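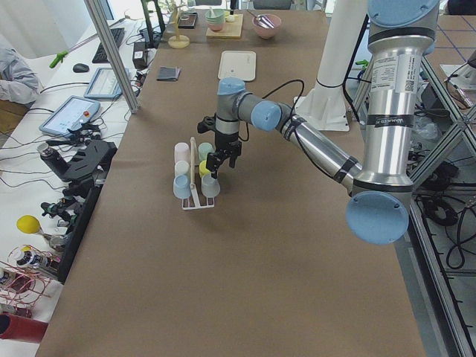 The Cup Rack Will Not Love You Back

Jun 12, 2026

Every kitchen has a cupboard where the cups go to lean on each other. Mine is to the left of the stove, and until February it opened with a sound I can only compare to bowling. So I bought a rack. Then I bought another rack, and by spring I had become a person with opinions about wire.

The countertop cup rack is having its moment. Clutwood, the mail-order kitchen outfit, now lists 503 products under "drinkware storage," a phrase that did not trouble our grandparents, who had hooks. There are racks that spin and racks that fold flat, and one that promises to "honor the morning." I have tried a fair number of them, and my mornings remain unhonored.

Broadly, the field splits into two schools. The first is the mug tree, a wooden trunk on a round base with pegs for branches. It is a handsome object, and it has looked the same for decades. Its great flaw is that it demands handles. Offer it a plain plastic cup, the kind you buy in a stack of six pastels, and the two of them simply stare at each other.

Hence the second school, the wire rack. The version I've settled on is white with a thin wooden pole up the middle and space for six cups, three to a side. The pole is meant as a carrying handle, and I have carried it exactly once, to the sink, with the confidence of a cocktail waiter and the results of a toddler.

What the catalogs skip is that a rack with assigned seating turns you into a maître d'. Pink goes next to white. Pale blue goes on the end. Put the yellow one beside the mint and you have something that looks like an Easter brunch; move the gray one over and it looks like a dentist's waiting room. I have rearranged mine while the coffee went cold. My household, which used to drink from whatever was nearest, now asks which cup it is allowed to have.

There is also the matter of clearance. A good rack leaves room for fingers between the cup and the pole. Wasis makes a very pretty one that doesn't, so that extracting a cup means pinching the rim and lifting straight up, as though defusing it. The Stiltiro is roomier but sits so light on the counter that taking one cup rearranges the other five. Sowah's is heavy, stable and ugly, and I recommend it to anyone with children or a short temper.

As for what goes nearby, keep it modest. A cutting board with a bowl on it, a folded cloth, a tray for spoons. The trouble with a tidy rack is that it makes everything around it look guilty, and you will find yourself pricing trays at eleven at night.

I still own the mug tree. It stands at the back with nothing on it, because the mugs with handles have returned to the cupboard left of the stove. I opened it this morning. One of them rolled out and I caught it against my hip, spilling only the coffee I was holding in the other hand.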